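To: Zaki handling list
From: Thandeka Mokoena, Equipment Safety, Flalcombe
Date: Sun 6 August
Subject: Re: [zaki-handling] Grip release during framed glass work, cell 3

Dear colleagues,

Thank you to those who sent comments on the preliminary notice. I am replying to Kalevi's message on the list so that all three sites have the same information. His text is quoted first and my response follows.

Kalevi Kettunen wrote:

> Thandeka,
>
> We have read the notice on the released part in cell 3 and have some
> questions from the Zakside side before we restart our own glazed work.
>
> 1. Was the release commanded by the controller, or did the fingers lose
> force with the close command still active? The notice says "grip lost,"
> and our technicians have read that both ways.
>
> 2. Were the finger pads the original ones? We changed ours in October
> and have had no releases, but we have not run many glazed parts either.
>
> 3. The notice says the light curtain was muted. Was this the loading
> mute, or had somebody set the maintenance bypass?
>
> We have stopped all framed glass at Zakside until we hear from you.
> Unglazed wood continues as normal.
>
> Kalevi Kettunen
> Zakside Automation Support

Kalevi, I will take your questions in order.

On the first point, the close command was active throughout. The controller log shows no open command and no emergency stop before the release. Measured grip force fell below the alarm limit and stayed there for 16 seconds. During that time the Tuso monitor recorded 112 low-force warnings, all of them written to the log and none of them sent to the operator panel. The warning class had been set to "record only" during commissioning and was never changed back. The arm therefore continued its lift with a part it was no longer holding properly. The part slipped out and the pane broke on the cell floor. There were no injuries.

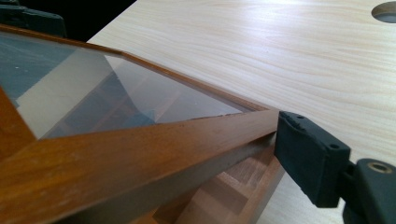 Grip force on stained wood is the part of this event that most concerns us. The fingers are set up to close on bare wood, and the force table in the current recipe was built from bare samples. A finished rail is smoother and gives the pad less to hold. The clamping position adds to the difficulty: the black pad bears on the end of a narrow rail, right at the corner of the frame, with the glass starting just behind it. The operator cannot make up for low friction by closing harder in that position, as the extra load goes into the corner joint and from there into the pane. Please also note the pad itself, which is scuffed on its top face. Wear on that face does not show the condition of the contact face, and our inspection sheet asks only for a look from above. The sheet will be corrected.

That brings me to the second question. The pads in use at the time of the release were the original set. When they were removed, the contact faces were found to be glazed over, with a thin film of finish on both. Cleaning restored part of the holding force in bench checks but did not bring it back to the commissioning value. We do not yet know how much of the loss came from the film and how much from wear, and I would ask the sites not to draw conclusions from pad age alone.

On the third question, it was the loading mute. The maintenance bypass was off and its key was in the cabinet. The mute is meant to end when the arm leaves the loading position, but the zone had been drawn too large and the first part of the lift took place inside it. A person could have reached into the cell while a part was overhead. We are treating this as a separate finding of equal weight to the grip failure -- it would have been reportable even if the part had stayed in the fingers.

The following measures apply at all sites from receipt of this message:

Framed glass is not to be lifted by the arm. Fixed-table work at low speed may continue with the light curtain fully active.

Low-force warnings in Tuso are to be set to "stop and display." Site leads should confirm the setting on the panel itself, as the exported configuration file does not show it.

Finger pads are to be removed and both contact faces checked every 8 operating hours until further notice. Pads with any film are to be set aside and labeled, not cleaned and put back.

The loading mute zone is to be redrawn so that it ends before any upward motion. Flalcombe will send the revised drawing to each site. Until it arrives, please disable the mute and load with the arm stopped.

Two matters remain open. We have asked Zaki for the rated friction values of the pad compound against oil and varnish finishes, and we have not received them. We also need force logs from other cells that have handled stained parts, including those where nothing went wrong. Kalevi, if your unit has kept the logs from before the October pad change, they would be very useful for comparison, even if incomplete.

Logs should be sent to me directly and not to the list -- several of the files from our own cell were too large and were rejected by the server.

Regards,

Thandeka Mokoena
Equipment Safety
Flalcombe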